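Craft table cleanup: FAQ

Updated 2023-10-22. Questions we keep getting at the Flirov room, short answers. Anything missing, ask Silvia Holub at the desk.

Do I have to clean up myself?
Yes. Last 14 minutes of your slot are for that. Next group walks straight in.

Where's the brush and dustpan?
Hook by the sink. Please put them back on the hook, not in the drawer. Zdeňka spent half of October looking for them.

Can I just use my hand?
For big bits, sure. Not for crumbs, glitter or anything sharp.

What about the paper on the table?
Stays down if it's clean. Glue or wet paint on it, roll it up and get a new sheet from under the window. One sheet covers the long table, don't double it up.
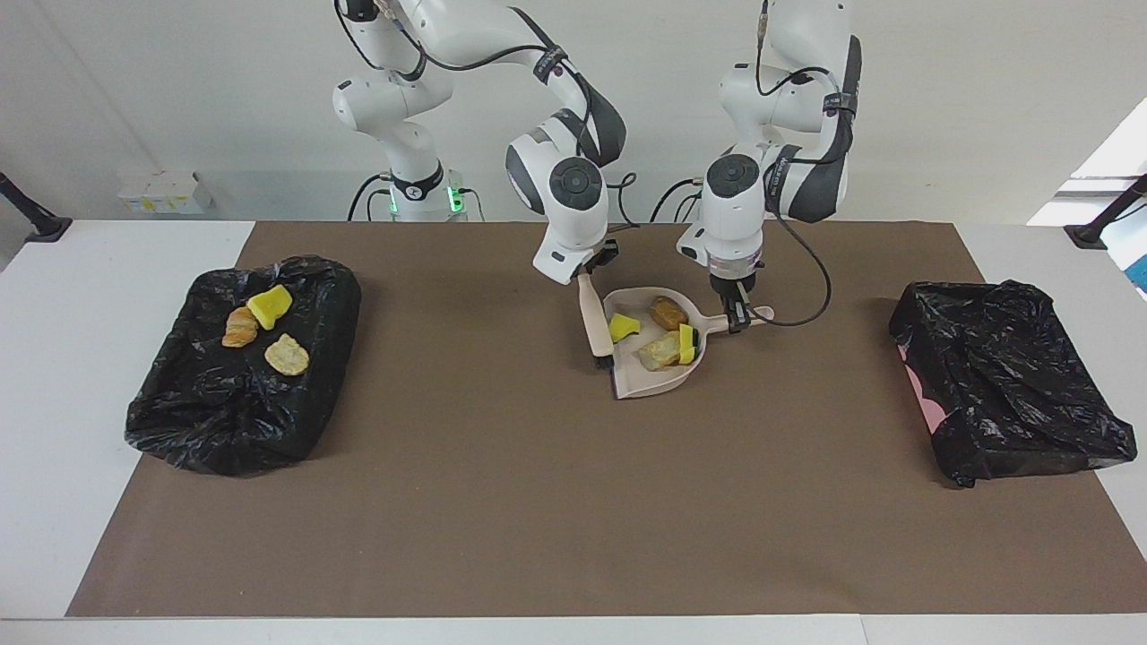

Which way do I sweep?
Toward the pan, short strokes, one hand on each tool. Pan goes flat on the paper, handle pointing away from the brush, bristles right at the lip. Chunky stuff like torn sponge goes in fine that way. Tip the pan up and it all rolls back out, ask me how I know. Empty it before it's heaped.

Do sponges go in the trash?
Torn ones yes. Whole ones get rinsed and go back in the tub, even if they look sad.

And food?
Snacks are OK at the end table only. Crusts and crumbs in the trash same day, we had ants in spring.

Bag is full, now what?
Tie it, leave it by teh back door, new one from the roll. Boris takes them out at closing. No paint water in the bags please!!

Can I borrow the vacuum?
Up to 30 minutes, sign the sheet. Floor only. It eats the paper.

I spilled something and it wont come off.
Leave it wet, tell someone. Don't scrape. Yến Hoàng has the good spray and knows which tables can take it.

Is there a fee if I leave a mess?
First time no. After that we keep the deposit.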